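"The river decides when we eat": a talk with Marichka Kuzmenko

Marichka Kuzmenko runs the small ferry inn at Hallunero together with her aunt. I visited her at the end of the winter, when the house was still closed for guests and she had time to sit. She made tea, then she made it again because she forgot the first pot, and we spoke until it was dark outside.

The inn was opened in 1882 by the Ackermann family, who also had the ferry. At that time people came with animals and carts, and they often had to wait a whole night for the crossing. "So they needed soup and a bed," she says. "The menu was one soup. If you did not like it, you could look at the water."

She came to the inn when she was 22, for one summer only, to help in the kitchen. She wanted to study accounting after that. "I did study it, but by letter, from the room above the kitchen. My books always smelled of onions. I think the teachers noticed."

I ask her what is the most difficult part of the work. I expected she would speak about money, but she speaks about bread. The bakery in Enus closed, and the next one does not deliver to the river side. For two years she has baked everything herself, beginning at 5 in the morning. She uses a rye dough from her aunt, which is kept in a clay pot and must be fed every evening. When she went away to her cousin's wedding, she took the pot with her in the train.

"People in the train were very polite about it," she says. "One man asked if it was an animal. I told him, a little bit, yes."

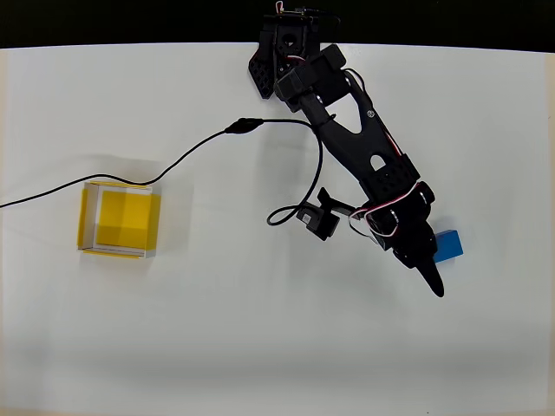 A black robotic arm above a white tabletop, with a small blue block.

The ferry itself stopped for some years when the road bridge at Sinier was finished. Many people thought the inn would close too. Her aunt kept it open for fishermen and for the card players from the village, who came on winter evenings and drank very little. Marichka remembers that there were weeks with 6 guests in total, and two of them were relatives who did not pay.

What changed it was the walking path. It was marked along the river from Sinier to Enus, and Hallunero lies in the middle, so the walkers arrive in the afternoon with tired feet. The ferry goes again from May until the autumn, when the water is not too high. If it is too high, the guests on the other bank must walk back to the bridge, and dinner is served later. "I learned not to put the fish in the oven before I hear the ferry bell," she tells me. "The river decides when we eat."

I want to know if she has kept the one soup. She laughs and goes to fetch the old kitchen book. There are three handwritings in it, and the oldest one is very hard to read. The soup is made with barley, smoked fish and sour cream. She cooks it on Thursdays, with less salt than in the book. Her aunt does not agree about the salt and keeps her own small jar on the table.

And the rooms? Four of them were painted this winter, in a pale yellow which looked better in the shop, she says. The fifth has a leak above the window and will have to wait until the roofer has time. He promised to come before Christmas, but he did not say which one.

Before I go she shows me the bell, which hangs on the landing stage under a little roof. Guests may ring it when they want to cross. Children ring it also when they do not want to cross. The inn opens for the season on Fri 29 March, and rooms can be booked by telephone, best in the evening after the dough is fed.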